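Visit Report: Grallach Gear Works, Hakside Plant
3/10/26

We were at the plant by half past eight. The visit was set up through the regional power transmission group, and most of the people who came were from maintenance or purchasing. I went for Kennedy, where we run worm reducers on nearly all of our incline conveyors and have been replacing them more often than we'd like.

Grallach makes bevel and helical gears at Hakside, plus a smaller line of worm sets. The building is older than the equipment in it. You come in through the shipping end, so the tour runs backward, from finished parts to raw bar. Marjan Salehi, the production engineer who took our group, said they had tried it the other way and kept getting stuck behind the forklifts.

The first stop was inspection. There are 2 coordinate measuring machines in a room held at constant temperature, and parts sit there overnight before they are checked. Every ground gear gets a lead and profile chart, and the chart ships with the part. Several of us said we get these charts and file them without reading them. Marjan went through one line by line and showed what a crowned tooth should look like next to one with a heat treat problem. I would have been happy with another half hour of that.

Grinding was next. They run threaded wheel grinders for the helical work and an older form grinder for large pitches. The oil mist collection is good and the floor was dry. Cycle time on the part they were running was 248 seconds, down from a little over five minutes before they changed wheel suppliers. They dress the wheel more often now, but the burn rejects have mostly gone away.

Heat treat is done in house, which surprised me for a shop this size. They have 4 furnaces, all gas carburizing with oil quench. One was down for relining. Gears are stacked on alloy fixtures with spacers, and the stacking pattern is written on a card that stays with the load. Test coupons go in with each batch and are cut and etched the same day. Someone asked about vacuum carburizing, and the answer was that they had priced it and would look again next year.

The hobbing area has the most machines and was the loudest part of the walk. We were given ear plugs and after that it was hard to hear much. Blanks come over from turning on carts. The hobs are recoated by an outside shop, Pristach, with a turnaround of about a week.

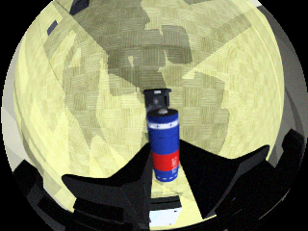 Worm threads are milled first and ground after hardening. The bronze wheels are cut with hobs matched to the worm, and every set is run together under light load to check the contact pattern. They use blue marking compound and want the contact slightly toward the leaving side, so oil can get in on the entering side. Our own rebuilds have been set up with the contact dead center. I plan to bring that up with our shop.

Lunch was sandwiches in the training room, with a short talk on lubricants. The main point for us was sump temperature. They had records from a customer reducer that ran at 233 degrees Fahrenheit for most of a summer on mineral oil, and they passed around the wheel from it. The teeth were worn nearly to points. Their advice was to use a synthetic on anything running hot and to change the first fill early to get the break-in bronze out.

I asked about lead times. Stock worm sets ship in a week. Specials are running twelve to fourteen weeks, and the bronze castings are most of that. They will quote from a worn sample if you send both halves of the set.

Parking is in the gravel lot across the road, and safety shoes are required past the front office. They lend toe caps, but the large sizes were gone by the time I signed in. The next tour will be in the fall, and sign-up goes through the group's office again.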